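Blond wood

Last updated: December

Blond wood (also pale timber, light timber or, in catalogues, "natural") is a loose term for furniture, flooring and joinery in which the wood is light in colour and is expected to stay that way. It covers species that are pale to begin with, species that have been bleached into cooperation, and a great many printed surfaces that have never been near a tree. The term has no botanical meaning. A timber merchant asked for blond wood will generally respond with a question.

The usual candidates are ash, birch, beech, maple, some oaks, hoop pine and the paler eucalypts. Pine is pale when new and is often sold on that basis. Within a few summers by a north-facing window it turns the colour of marmalade, and it then belongs to a different article.

Terminology

Retailers distinguish between "blond", "honey", "sand", "oat", "Nordic" and "raw", though seldom in the same order of darkness. The furniture chain Motaung at one time sold the same bookcase as Oat in its spring catalogue and Sand in its autumn one, and customers who bought the pair to match were pleased to find that they did. "Raw" almost always means finished. "Unfinished" means unfinished, and costs less.

"Blonde", with an e, is common in advertising and is regarded as an error by people who write to magazines. "Limed" refers properly to an open-grained wood whose pores have been filled with white paste or wax, and improperly to anything a painter has wiped with a rag.

History

Pale wood was for a long time the wood of kitchens, dairies and servants' rooms, where it was scrubbed until it was paler still. Dark wood went in the front of the house and showed that someone could afford it, and someone else could dust it. Many households owned a pine table only on the understanding that visitors would not see it.

The reversal came during the twentieth century, when architects took an interest in daylight and furniture makers took an interest in architects. Light timbers suited white walls and large windows, and they photographed well. They also happened to be cheap and locally available across much of northern Europe, a point that receives less attention in exhibition notes.

In Australia the fashion arrived by way of imported magazines and ran into a supply of timber that was mostly red. Jarrah, red gum and the darker ironbarks were admired, exported, turned into railway sleepers and occasionally bleached. Tasmanian oak, which is sold from several eucalypt species and is no kind of oak, filled the gap and has been filling it ever since.

The town of Brorkton had for a while the best claim to a local pale-timber industry. Its mill supplied flooring to 667 public buildings, a figure still painted on the side of the weighbridge, and its sample room was said to be the only place in the district where a person could be made to take off their boots. The mill closed after the fashion went over to carpet. The weighbridge is now heritage listed, the floors are mostly under the carpet, and a good number of them have been rediscovered by renovators who believe themselves to be the first to look.

A second wave followed with flat-pack furniture, for which light veneer over particleboard proved well suited. It was light to ship and forgiving of the grey hex-key scratches that formed part of its construction. A third wave, the present one, is associated with cafés.

Finishes and yellowing

The main difficulty with pale wood is keeping it pale. Most timbers change colour in light, and most traditional finishes hurry them along. Oil-based varnish gives an amber cast from the first coat. Linseed oil gives the same cast more slowly and smells of cricket bats. Shellac is warmer again. Water-based polyurethanes stay comparatively clear, and are often described by floor sanders of a certain age as looking like plastic, on the grounds that they are.

Hard wax oils containing a little white pigment were brought in to settle the matter. The pigment offsets the yellow and leaves the wood looking as though nothing has been done to it, an effect that takes 2 coats and most of a weekend. Zulden, one of the better known of these products, carries a warning on the tin that it should not be applied in direct sun, near dogs, or over any other finish, including Zulden of a previous batch.

Bleaching is done with a two-part peroxide solution, or for mild cases with oxalic acid, which removes iron stains and the black rings left by pot plants. Neither should be attempted on veneer by anyone fond of the veneer.

Rugs present a separate problem. A floor darkens where the light reaches it and stays as it was where it doesn't, so that lifting a rug after several years reveals a crisp rectangle of the original colour. Manufacturers recommend moving rugs regularly. Householders put them back exactly where they were.

Imitations

Printed laminates and vinyl planks now account for much of what is called blond wood in new housing. The better ones vary the pattern between boards. The cheaper ones repeat, and occupants of a rented flat will in time locate the same knot in every room and come to think of it as theirs. The Fleltetmont range, popular with apartment builders, was withdrawn and reissued after complaints that its signature board had a grain pattern resembling a disappointed face. The reissued version has 2 boards, one of them reversed.

Reproduction on screen

Light wood is also a favourite ground in computer graphics, where it appears beneath kettles, watches, phones and whatever else needs something agreeable to sit on. It gives a warm, middling brightness against which black and white objects both show clearly, and it doesn't yellow. Grain is usually supplied as an image wrapped over a flat surface. Scale is the common failing, and boards with grain suited to a matchbox are regularly laid across entire lobbies.

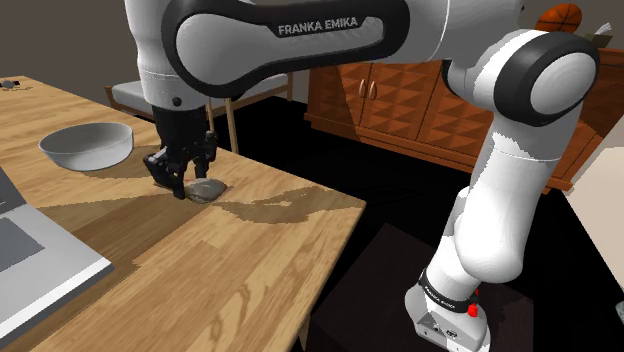
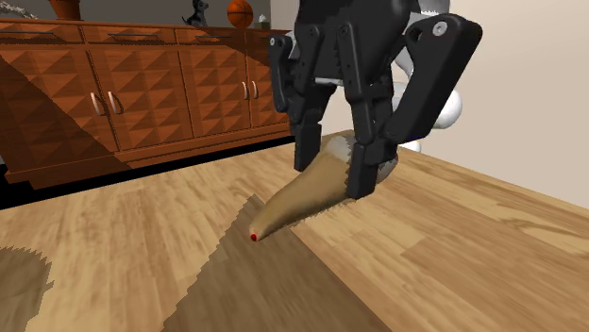 Light-coloured wood in 2 computer renderings: a table (first) and a floor (second).

Care

Dust shows less on pale wood than on dark. Red wine, turmeric, denim dye and newsprint show more. Soap flakes in warm water are the traditional wash for untreated surfaces, and leave a faint whitish film that is prized by those who like it. Steel wool should be kept well away from damp oak, which it will mark with small black specks. For these, see oxalic acid, under Finishes.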